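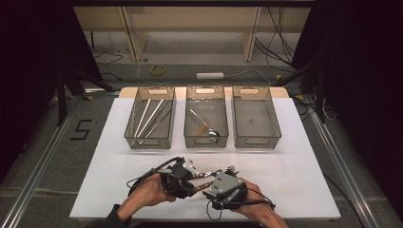 Silverware sorting at station 5, with the handheld gripper.

December 4, 2024

I have now sorted more cutlery than any restaurant dishwasher in the county, and I have the sore thumbs to prove it. If you've been following along, you know I joined the Ludness project in the fall to help collect examples for a learning system. The goal for this round sounds tiny: get a model to pick up a utensil and put it in the right bin. We need 2,114 good examples before the January training run. As of last night we have 901. So, um, we're getting there!

The way it works at our place is that you do the job yourself, with the gripper in your hands, over and over, and every try gets saved as one episode. Pick up, carry across, lower, let go, done. Then you mess the table up again and start the next one. My first week I was treating it like a speed contest, and my episodes were awful. I'd swoop in from the side, bump the bin, fix it in midair and think "eh, close enough." Then I sat down and watched them played back (oh boy) and threw out 70 in one afternoon. That hurt.

What I do now is slow down right before the jaws close. I pause for one breath, squeeze, lift straight up, and only then start moving sideways. It feels silly and stiff while you're doing it, but the playback looks so much cleaner, and the people on the training side have stopped sending me sad little notes.

Things with wooden handles are my favorite. They're fat enough to grab and they don't slide around much in the jaws. The long thin metal rods are the opposite. They roll, they tip, and if you catch one off center it swings like a compass needle and you end up trying to thread it over the wall of the bin at some ridiculous angle. I've started mixing them in early in a session while my hands are fresh. Spoons are somewhere in between – fine if you go for the handle, annoying if you go for the bowl.

We also had a long argument about how neat to be. I wanted everything to land lined up, all pointing the same way, since that's how I keep my drawer at home. But then the model only ever sees tidy bins, and the first time a spoon is lying crossed over something else it has no clue. So messy landings stay in as long as the utensil ends up in the right bin. We vary how full the bins are at the start, too, and some episodes begin with a bin that has nothing in it yet.

The recording software is Skirix, which I mostly like. My one complaint is the naming. It numbers everything in one long string, so when somebody tells me "episode 911 looks weird," I have to scroll forever to find it. (It did look weird. I let go too early and the spoon bounced. Out it went.) Traltero, the labeling tool we tried before, had folders. I miss folders.

Next up is forks, which I'm dreading a little because the tines catch on everything. I'm also going to try a few sessions leading with my left hand and see if the playback comes out any different. If you do this kind of collecting and have a trick for thin round things, please leave it in the comments. My thumbs would be so grateful!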